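Home / About Us

About Girkora

Girkora is an independent inspection and service company for hybrid and electric passenger vehicles. The company examines used vehicles before sale, maintains small and mid-sized fleets, and repairs high-voltage drive systems for private owners. It does not sell vehicles and accepts no commission from dealers, auction houses or lenders on any vehicle it inspects.

The head office and main workshop are located at 1307 Symonenko Road in Cenutlow. A second workshop in Hinditz handles fleet maintenance and tire work. Girkora employs 27 people at the two locations, the majority of them technicians.

Our History

The company was established by Horácio Vieira, who had previously managed the service department of a multi-brand dealership. At that time most hybrid vehicles in the region were still under their original factory warranty, and owners had little reason to look for an independent workshop. As those warranties expired, owners who wished to keep their vehicles often found that general repair shops would not work on the high-voltage side of the car. Several were advised to trade in vehicles that needed only a cooling fan for the battery or a cleaned set of bus bars.

The first workshop had two bays and one insulated lift. Work in the early period consisted mainly of battery cooling service, inverter coolant replacement and brake work. Regenerative braking leaves the friction brakes idle for long periods, and seized caliper pins remain among the most common defects recorded in our inspection reports.

Pre-purchase inspection was introduced at the request of customers. It was first offered as a courtesy to existing clients who were considering a second vehicle, and it became a separate department when the number of requests exceeded what the repair bays could accommodate. The Hinditz workshop was added later, on the site of a former truck wash, and opened in July following the installation of new drainage and a ventilated battery storage room.

What We Do

Pre-purchase inspection. A Girkora inspection covers the body structure, the underbody, the suspension and steering, the braking system, the combustion engine where one is fitted, the electric drive components and the traction battery. The battery is assessed under load as well as at rest. The inspection includes a road test on a fixed route with a city section, a long uphill grade and a stretch of highway driven at 65 miles per hour. All vehicles are driven on the same route so that readings may be compared between cars of the same model.

The customer receives a written report. Defects are sorted into those that affect safety, those that will require attention within the next service interval, and those that are cosmetic. The inspector who signs the report is available by telephone to discuss it. We do not publish an overall score. In our experience a single figure encourages a buyer to overlook the one defect that matters to the way the vehicle will be used.

Fleet maintenance. The fleet department serves taxi operators, home care agencies, courier companies and municipal offices. Each fleet customer is assigned a service coordinator who keeps the maintenance calendar, arranges replacement vehicles and reports monthly on cost per vehicle. More than 600 vehicles are currently maintained under fleet agreements. Agreements run for one year and may be ended by either party at the close of any quarter.

High-voltage repair. Work on traction batteries, inverters, motor-generators and onboard chargers is carried out in Cenutlow only, in bays that are physically separated from the general workshop. Where a battery can be repaired at module level, the customer is offered that repair along with the price of a complete replacement, and the expected service life of each is stated in writing.

General service. We also perform the ordinary work that every vehicle requires: oil and filter changes, tires, alignment, air conditioning, lighting, glass and exhaust. Customers are welcome to use Girkora for all of their maintenance or only for work on the hybrid system.

Our Premises

The Cenutlow building contains six service bays, the inspection hall, the parts store, the customer reception area and the administrative offices. Reception is open to customers during all workshop hours, and those who prefer to wait for their vehicle may do so. Desks and a wireless connection are available. The premises are accessible by wheelchair from the parking lot on the east side, and two charging points are reserved for customer vehicles.
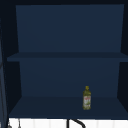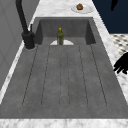
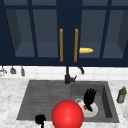 The Hinditz workshop has four bays and a drive-through lane for tire changes. Fleet vehicles may be delivered there outside opening hours by means of the key deposit at the gate. Private customers are asked to make an appointment before visiting Hinditz, as the reception desk is staffed only in the morning.

Our People

Technicians at Girkora hold a recognized qualification in automotive repair before they are hired. Each then completes an internal program in high-voltage safety, which begins with isolation and lockout procedures and ends with supervised work on a live diagnostic case. No technician opens a high-voltage component alone. A second qualified person is present throughout, and the names of both are entered in the job record.

Inspectors are drawn from among technicians with several years of workshop experience. They do not work on commission, and their pay is unrelated to the number of defects found or to any repair that may follow. A customer who has a vehicle inspected by Girkora is free to have the resulting repairs done elsewhere, and many do.

The company takes on apprentices every year in cooperation with technical schools in the area. Apprentices spend their first months in general service and rotate through the parts store, reception and the fleet department before choosing a specialty. Former apprentices now hold positions throughout the company, including that of workshop manager in Hinditz.

How We Set Our Prices

Labor is charged at a fixed hourly rate, which is displayed at both reception desks. Inspections are charged at a flat fee that depends on vehicle type and is the same for private buyers and for dealers. Before any repair begins, the customer is given a written estimate. Should further work prove necessary, the workshop stops and contacts the customer before going ahead.

We use new parts from the vehicle manufacturer or from an established supplier of original equipment. Reconditioned parts are offered for certain components, chiefly inverters and air conditioning compressors, and are always identified as such on the estimate and the invoice. Replaced parts are kept until the customer has collected the vehicle and may be examined on request. Traction battery modules are an exception and are transferred directly to secure storage.

Environmental Responsibility

Used coolant, refrigerant, oil and brake fluid are collected separately and handed over to licensed recyclers. Battery modules that no longer meet the requirements for use in a vehicle are tested for remaining capacity. Those in suitable condition are passed on for stationary storage, and the remainder go to material recovery. Records of each transfer are retained and may be consulted by fleet customers who need them for their own reporting.

Water used for washing vehicles at Hinditz is filtered and returned to the wash system. Both workshops have replaced their older lighting, and the courtesy cars lent to customers are all hybrids that were previously in service with the company's own inspectors.

Comments and Complaints

Girkora keeps a register of complaints, which is reviewed by management each month. A customer who is dissatisfied with an inspection or a repair should first speak with the person who signed the report or invoice. If the matter is not settled in that way, it may be addressed in writing to Horácio Vieira, Managing Director, at the Cenutlow address. Written complaints are acknowledged within two working days. Where there is disagreement over the technical findings, the company will make its measurements available to an outside assessor chosen by the customer.

Visiting and Contact

Cenutlow: 1307 Symonenko Road. Inspections, high-voltage repair, general service, administration.

Hinditz: Fleet maintenance, tires, general service by appointment.

Customers bringing a vehicle for inspection are asked to have the registration document, the service record and all available keys with them. The vehicle should arrive with at least a quarter tank of fuel or, in the case of electric vehicles, a battery charge of no less than half.

Page last updated December 8, 2020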